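Virari Hand-Held Gripper: Set-up and Service Guide
Section 6. Jaw faults: worn coverings, debris and failure to close

Revised Feb 28, 2026
Section editor: Heike Albers

6.1 Scope

This section covers faults at the finger blocks and link arms of the Virari hand-held gripper. It applies to units supplied through Undisside and to units rebuilt at the Iltdale workshop. For faults in the handle, trigger or cable, see Section 7.

6.2 Symptoms

Use this section if one or more of the following is reported:

Gripped parts slip or turn between the jaws.
The jaws stop short of full closure with nothing between them.
One jaw reaches the center line before the other.
The closed position drifts between checks.
The covering on a finger block has lifted, wrinkled or split along a seam.

A lifted covering and trapped debris produce the same closure reading. Do not adjust the zero position until both have been ruled out. Adjusting first hides the fault and moves the full-open limit out of range.

6.3 Safety

CAUTION: Pinch hazard. The jaws can close without a trigger command if the controller restarts while the cable is connected. Disconnect the cable before placing a hand or tool between the finger blocks.

CAUTION: The link arms store spring load when the jaws are held partly closed. Open the jaws to their stop before removing any pin.

NOTE: The status lamp goes out when the trigger is locked. A dark lamp does not show that power has been removed.

6.4 Inspection

1. Open the jaws to the full-open stop.
2. Set the trigger lock.
3. Disconnect the cable at the controller end. Keep the connector in sight while you work.
4. Rest the tool on a clean, flat surface under even light.
5. Inspect the seam between the upper face and the inner face of each finger block. Look for raised edges, ridges, scuffs and missing sections.
6. Inspect the lower tip of each finger block. Fibers and small fragments collect at this point and are easily missed from above.
7. Press each finger block lightly from side to side. Movement at the link arm indicates a worn pin. Stop here and go to 6.7.
8. Record the condition of the left and right jaws separately.

6.5 Removing debris

1. Confirm that the cable is still disconnected.
2. Lift loose material away with plastic tweezers. Pull outward from the tip, away from the seam.
3. If the material is caught under the covering, do not pull. Raise the covering edge with a plastic spatula and free the material from below.
4. Wipe both inner faces with a dry lint-free cloth.
5. Check the tips again before reconnecting.

Do not use compressed air. It drives fragments under the covering and into the link joints. Do not use solvent on a covering that will stay in service.

6.6 Replacing the coverings

Coverings have a service life of up to 3,000 cycles. Replace them earlier if a seam has lifted. Always replace both coverings together. A new covering opposite a worn one shifts the contact line and gives an uneven grip.

1. Peel the old covering from the far end of the block toward the link arm.
2. Remove all adhesive. Residue left at the seam is the usual cause of early lifting.
3. Align the new covering with the edge of the upper face and press it down from the middle outward.
4. Clamp it with the flat pads from the Bashir service kit and leave it for six hours.
5. Trim any overhang flush with the block. Do not trim over the seam.
6. Reconnect the cable, clear the work area and release the trigger lock.
7. Run the closure check from Section 4. If the jaws still stop short, return to 6.4.

Inspect the seams again after 1,000 cycles.

6.7 When to withdraw the tool

Tag the tool and remove it from use if a finger block is cracked, if a link arm moves sideways on its pin, or if the jaws have closed without a command. Do not attempt a field repair. Send the tool to Savvas Gavalas at the Iltdale workshop with the inspection record and the controller log. Unplanned closures must also be reported to Sun-ja Jang on the same shift, including those in which no one was hurt.

6.8 Change record

Step 3 of 6.5 was added after a covering was torn along its full length during cleaning. The same-shift report in 6.7 has applied since September. Procedure checked by Yakubu Abubakar.

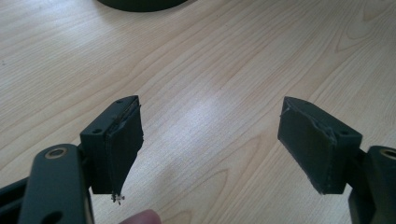 Can the zero position be reset to make up for a covering that has started to lift?

Resetting it is not permitted. The closure reading would look normal for a short time, but the loose edge would keep moving and the full-open limit would be out of range. Replace both coverings as described in 6.6, then run the closure check.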